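**1/** I spent most of December clearing out twelve years of household paper. A few people asked how I did it, so I'm writing it down once. Long thread.

**2/** Starting point: 4 banker's boxes, one filing cabinet with a drawer that wouldn't close, and a kitchen drawer of receipts. Two adults, one house, one car. I don't know how it got that bad. I think every envelope just went on top of the last one.

**3/** First rule was no reading. I only sorted by year for the first weekend. If you start reading an old phone bill you will be on the floor for an hour with nothing to show for it.

**4/** Second rule was no buying. No folders, bins or label makers until the sorting was over. I already owned 300 hanging file tabs from a closeout sale at Banel and had used maybe ten of them.

**5/** After sorting by year I made these piles: taxes, house, car, medical, school, and "why do I have this." The last pile was the biggest by a long way. Most of it was privacy notices and inserts.

**6/** Taxes took the longest. Look up the rules where you live before you throw anything out, and ask a preparer if you own a business. I ended up keeping seven years of returns with the backup, plus every return before that without the backup. That fits in one box now.

**7/** House stuff I kept almost all of. Roof invoice, water heater, permits, the survey. When we refinanced, the lender asked for a document from the year we bought the place, and I spent two evenings looking for it. It was in with the car papers.

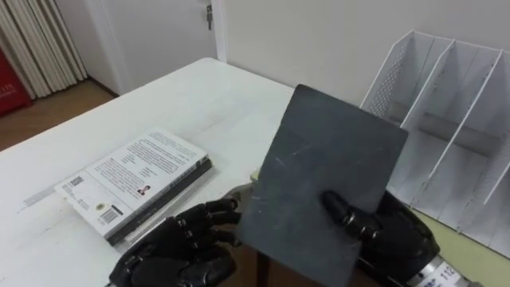
**8/** Manuals went. Nearly every one I checked was online as a PDF. I kept the one for the Werneck furnace because I could not find that model anywhere, and it has the installer's notes in pencil on the back page.

**9/** Warranties are trickier. I stapled each receipt to the warranty card and put them in one envelope by year of expiration. Every January I'll pull that year's envelope and shred it. Store receipts on that shiny paper fade, so photocopy those first. Two of mine were already blank.

**10/** Scanning. I did this on weeknights, an hour at a time, with the TV on. Final count was 3,402 pages. I would not do that many again. Half of them I could have tossed and I have not opened them since.

**11/** What I'd scan if I started over: tax returns, medical records, anything with a signature, kids' report cards. What I'd skip: bank statements (the bank has them — download those), utility bills, pay stubs once you have the W-2.

**12/** File names matter more than folders. Mine are year, month, who it's from, what it is. "2019-06 Kirnent Water final bill." I can find anything by typing one word. My earlier system had folders inside folders and I never remembered which one.

**13/** Back it up twice. One copy on a drive in the house, one somewhere else. Mine is at my sister's.

**14/** Shredding. My home shredder takes six sheets and overheats after ten minutes, so I gave up on it by the second night. Fashola Office Supply on the east side does it by the pound, and they let you watch. Go early on Monday. On Saturday the line was out the door.

**15/** Things I found: a savings bond, the spare key to a car we sold, an uncashed rebate check long past its date, and a birthday card with $500 written on a sticky note inside and no money. We still don't know what that was about.

**16/** Keep originals of birth certificates, marriage license, Social Security cards, passports, titles, deeds and wills. Ours are in a fireproof box on the closet floor. A scan won't help you at the DMV.

**17/** The part that keeps it from coming back is boring. One tray by the front door. Mail gets opened standing up, over the recycling bin. When the tray is full I file it that night — usually every three weeks, ten minutes or so.

**18/** Someone asked about kids' artwork. I haven't touched it. It's in the attic and it can stay there until spring.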